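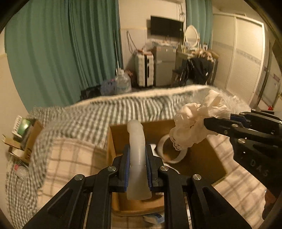

Smaranda Munteanu wrote to ask whether small plastic bits and cloths can share one cardboard box, or whether they ought to be kept apart. They can share, provided the cloths go in last. The steps below are for a mixed box going into a cupboard or a loft.

## Before you start

Put the open box on a bed. It saves bending, and anything you drop lands on the blanket. You will need:

- a cardboard box with a sound base
- parcel tape
- a marker pen
- a spare cloth or two

## Packing

1. Tape the bottom seam twice, inside and out.
2. Lay the heaviest things flat on the base. Rolls of tape and anything ring-shaped go here, and small items can sit in the middle of the ring.
3. Stand curved or tubular plastic pieces upright against a side, wide end down. Laid flat they take up more space and can get bent.
4. Put packets and loose bits in a tub with a rim, then set the tub in a corner.
5. Bunch cloths into the gaps. Anything with a delicate edge goes on top, folded loosely.
6. Close the flaps without pushing. If they spring up, take something out.

## Labelling

Write the contents on a short side as well as the lid. Ehsan Mengal in Watton adds the month, so a box marked April gets opened the following April and sorted again.

Keep each box to 2 layers under the cloths. A third makes it hard to find anything without emptying the lot onto the bed.

Last changed November 24, 2018: step 4 added.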